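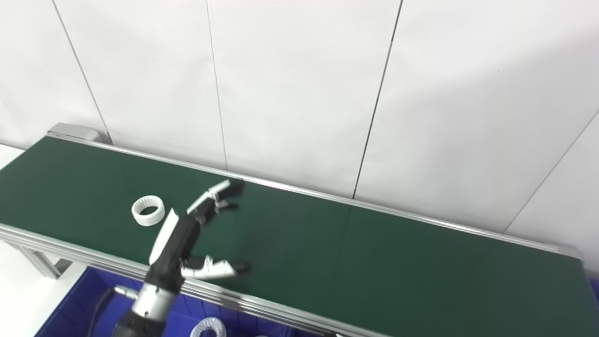
Open day at the Ruridwood workshop

Oct 18, 2022

Ruridwood opened its handling workshop to visitors from the Breltedow area. The doors were open from ten until four and 59 people signed in, most of them from local firms, with two groups from the college. The demonstrations ran in the main hall and were repeated through the day, so people could move between them in any order. Tea was served in the upstairs meeting room.

Heather Whitcombe, who runs the workshop, gave a short talk at the start of each hour. She covered what the team has been working on this year and what is still giving trouble. Handouts from the talk are available at reception.

The belt demonstration
The jointed hand with its fingers open over the green belt. A white plastic ring with teeth on the inside is lying on the belt, and there is another in the blue bin below.

The belt drew the most questions of the day. Visitors wanted to know how the fingers are told where to close, and whether the same hand could deal with parts of a different shape. The answer to the second was yes, but each new part has to be set up and tried first, and the team allows 20 minutes for that before a demonstration.

Several people asked why rings were chosen. They can be held by the rim or from the inside, and the two grips behave differently once the part leaves the belt. Thin fingertips help with the inside grip. A ring lying flat is harder to pick up than one with an edge raised.

The Sirar bench
Sirar is the workshop's own name for its training bench, where new staff learn to write and test a simple routine. Visitors could change a few settings and run the result at low speed. Places were limited to two at a time and there was a queue for most of the afternoon.

The Sheehan room
Talks and the question session were held here. The room seats 75 and was full for the one o'clock talk, so a few people stood at the back. The questions were mainly about cost, servicing and how long staff need for training. One visitor from a packing firm asked about noise, and Heather offered to send him the readings taken in the hall.

Parts table
Spare fingers, worn joints and old covers were laid out for people to pick up and handle. Labels gave the hours each part had run before it was changed.

Next visit
A smaller evening visit is planned for November, with the belt and the Sirar bench both running. Booking is through the Ruridwood front desk. Please wear flat, closed shoes, and let the desk know if you need step-free access, as the usual entrance has two steps.

Visitors who left a scarf or an umbrella in the Sheehan room can collect them from reception.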